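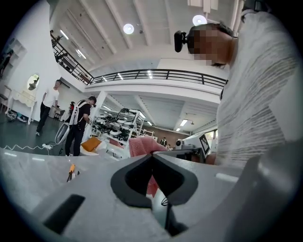
Sleep and Mood in Evening Shift Workers at a Care Home
Project report, Health and Society, second year
Students: Iolo Penry and Trinidad Toledo
Submitted 7/21/21

1. Background

Many people who work in care homes change between day and evening shifts. In our course we read that irregular working hours can disturb sleep, but most of the texts were about nurses in hospitals. We wanted to ask care assistants, who are often paid less and have less influence on their own schedule. The home we worked with is called Gosholm. It has two floors and a staff of mixed age.

2. Question

Do care assistants who work mostly evenings report worse sleep and lower mood than those who work mostly days?

3. Method

We prepared a questionnaire on paper with 10 questions. Six of them were about sleep and four about mood during the last two weeks. Trinidad translated it into Spanish, and a teacher checked the translation. We gave the questionnaire to 50 care assistants in April. It was anonymous, and the answers were put in a closed box in the staff room. We also made longer interviews with two persons, one from each shift group. The interviews were recorded with permission and we deleted the recordings after we had written them out.

4. Results

The evening group reported more difficulty with falling asleep. Many wrote that they lie awake for a long time after coming home and think about what happened at work. The day group had a different complaint, that they wake up before the alarm and cannot sleep again. In the mood questions the two groups were very similar, which we did not expect.

In the interviews, both persons talked more about the schedule than about the hours. The evening worker told us: "I can live with late shifts. I cannot live with a new plan every Friday." The day worker described the same problem with other words.

5. Discussion

Our result on sleep agrees with what we had read. For mood we can not say that there is no difference, only that our questions did not find one. The group was small and all came from the same home. Also, people who suffer most from evening work have perhaps already left it. If we did the project again, we would ask how early the workers receive their schedule, and we would test the questions on a few people first. Question 7 was understood in two ways and we had to leave it out.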